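Joritz Handgreifer: Häufige Fragen

Startseite / Produkte / Handgreifer / FAQ

Stand: 23. Juli 2018

Seit dem Verkaufsstart im Mai kommen fast täglich Mails zu unserem Handgreifer, und viele davon machen richtig Freude! Zarmeena Ghauri und Tariq Hashmi haben die Fragen gesammelt, die am häufigsten gestellt werden. Fehlt etwas? Dann schreibt uns, die Seite wächst mit.

Für wen ist der Handgreifer gedacht?

Für alle, die Greifbewegungen vormachen möchten, damit ein Roboterarm sie später lernen kann: Forschungsgruppen, Hochschulen, kleine Firmen, sehr gern auch Bastlerinnen und Bastler mit eigenem Arm. Ihr nehmt das Gerät in die Hand, greift, stellt ab, reicht weiter, und die Kamera zeichnet alles aus Sicht des Greifers auf. Den Roboter braucht ihr erst viel später.

Was ist im Set enthalten?

Der Greifer mit zwei parallelen Fingern, ein Paar gerippte Greifpolster, die Kamerahalterung, ein Ladekabel und die Aufnahmesoftware Skimine. Die Kamera selbst gehört nicht zum Grundset. Wer zu zweit oder beidhändig arbeiten will, bestellt das Doppelset, da sind alle Teile zweimal drin — und ganz unter uns, damit macht es am meisten Spaß.

Brauche ich dafür ein Labor?

Nein, zum Glück nicht! Die schönsten Aufnahmen, die wir bisher bekommen haben, stammen aus ganz normalen Wohnungen. Küchen sind besonders ergiebig, es gibt dort Dinge in allen Formen und Oberflächen, und die Aufgaben fallen einem von selbst ein: Tisch decken, Obst verteilen, Becher stapeln. Parvaneh Kiani, die bei uns die Testaufnahmen betreut, räumt vorher ausdrücklich nicht auf. Ein bunter Hintergrund ist für das Training später ein Gewinn.
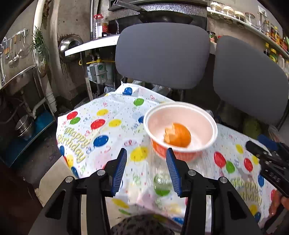

Durchsichtiger Becher zwischen den blauen Polstern, dahinter die Schale mit der Mandarine. Rechts am Rand der zweite Greifer.

Wie gut klappt es mit durchsichtigen Gegenständen?

Beim Greifen selbst prima, die Rippen der Polster halten auch dünne Plastikbecher, wenn man sachte zudrückt. Für die Bildauswertung sind Becher und Gläser anspruchsvoller, denn der Untergrund scheint durch. Auf einer gemusterten Tischdecke sieht man das besonders deutlich. Unser Tipp: dieselbe Aufgabe mehrfach auf verschiedenen Unterlagen aufnehmen, auch mal auf einer einfarbigen.

Kann ich auch Obst und andere Lebensmittel greifen?

Ja, sehr gern sogar. Mandarinen sind bei uns der Klassiker, auch angeschält. Wischt die Polster danach mit einem feuchten Tuch ab und lasst sie an der Luft trocknen. In die Spülmaschine dürfen sie bitte nicht. Simone Bastos hat es ausprobiert, die Polster waren hinterher wellig.

Wie viele Aufnahmen brauche ich pro Aufgabe?

Das hängt stark von der Aufgabe ab. Für einfaches Umsetzen eines Bechers empfehlen wir 100 Durchgänge als Einstieg. Unser eigenes Beispielpaket »Gedeckter Tisch« umfasst 127 Durchgänge und liegt Skimine kostenlos bei. Wer mit vielen verschiedenen Gegenständen und Räumen arbeitet, plant besser mit 1.000. Klingt nach viel, geht aber erstaunlich flott, sobald man im Rhythmus ist.

Können zwei Personen gleichzeitig aufnehmen?

Ja, mit dem Doppelset. Skimine gleicht die Zeitstempel beider Greifer ab, vorher müsst ihr nur einmal beide Finger gleichzeitig schließen. Dass der andere Greifer dabei ins Bild kommt, ist völlig in Ordnung.

Wird das auf Dauer schwer in der Hand?

Die meisten legen nach einer halben Stunde eine Pause ein, und das raten wir auch. Für kleinere Hände gibt es einen schmaleren Griff als Zubehör.

Welche Roboterarme passen dazu?

Wir liefern fertige Adapterplatten für unsere Arme der Reihe Saltovus. Für andere Modelle stellen wir die Zeichnungen zum Selberdrucken bereit, Aqeel Warraich hilft bei Sonderfällen gern weiter. Schickt ihm am besten gleich das Lochbild eures Flansches mit.

Was ist mit Garantie und Ersatzteilen?

Auf die Mechanik geben wir 3 Jahre Garantie. Polster sind Verschleißteile und einzeln erhältlich, der Wechsel dauert wenige Minuten. Reparaturen übernimmt unsere Partnerwerkstatt Qureshi, das Rücksendeformular findet ihr im Kundenkonto unter »Service«.

Kann ich das Set vorher testen?

Ja, wir verleihen Testgeräte für zwei Wochen. Der Versand zu euch ist kostenlos, den Rückversand tragt ihr selbst. Gebt bei der Anfrage bitte an, ob ihr ein Einzel- oder ein Doppelset möchtet.

Zurück zur Produktübersicht
Kontakt zum Support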